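Snack Swap FAQ

Aurelia Grabner, last updated January 26, 2020

I get the same handful of emails every time a new round opens, so I finally sat down and typed up my answers. If yours isn't covered, write to me and I'll add it (eventually!).

What is the Zistanero Snack Swap?

It's a mail swap for people who like trying other people's snacks. You sign up, I match you with a partner, you each pack a box of stuff from your local stores and send it off. I started it in September with a few friends from my old job and it got bigger than I expected, which is lovely and also why my hallway looks the way it does.

How much should I put in the box?

The rule is 4 items minimum, and at least 2 of them should be full-size bags. A box of nothing but mini candy bars makes people sad, I've had the emails. The whole thing should stay under 500 grams before packaging, and yes, I use grams, because half of our swappers do and my kitchen scale is stuck on them anyway.

Can I send chips and other crunchy things?

Please do! Crunchy bags are the favorite by a mile. They're light, they're cheap to mail, and there's always some flavor your partner has never heard of. Put them in last, on top of the heavy stuff, and pick a box with a little headroom so you're not mashing the flaps down on them. I like to hold a bag by the middle and give it a gentle squeeze before it goes in. If it's puffy and stays puffy, good. If it sighs at you, eat that one yourself and buy another.

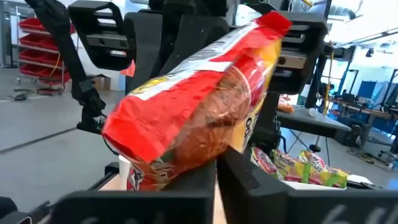 Bags with a clear window are my personal weakness, by the way. I love being able to peek at what I'm getting before I open it, especially when the label is in a language I can't read. Just don't run packing tape across the window or over the top seam. It pulls the print off, and then your partner has to go at it with scissors and gets crumbs everywhere.

Do I have to write down what's in everything?

Yes, a little list on paper is required. Item name, main ingredients, and anything like nuts, milk, wheat or sesame. If the ingredients are already printed in a language your partner reads, just the name is fine.

What about homemade snacks?

No, sorry. I know your granola is great. Sealed store packaging only.

Which box do you use?

I buy the plain brown ones from Ortner, the flat kind you fold yourself. Perna makes a sturdier one that I save for jars. Any clean box works though, and reused ones are totally fine as long as you cover up the old labels.

My bag arrived crushed. Do I get a new one?

I can't replace things, but tell your partner (kindly!) and tell me. Crushed chips are still very good on top of soup or mac and cheese. I once got almost a whole box of crumbs and ate them with a spoon over a weekend, no regrets.

How do I join the next round?

Fill in the form on the Esero page and list your allergies, your country and one thing you can't stand. Mine is black licorice. Please remember that if you get matched with me.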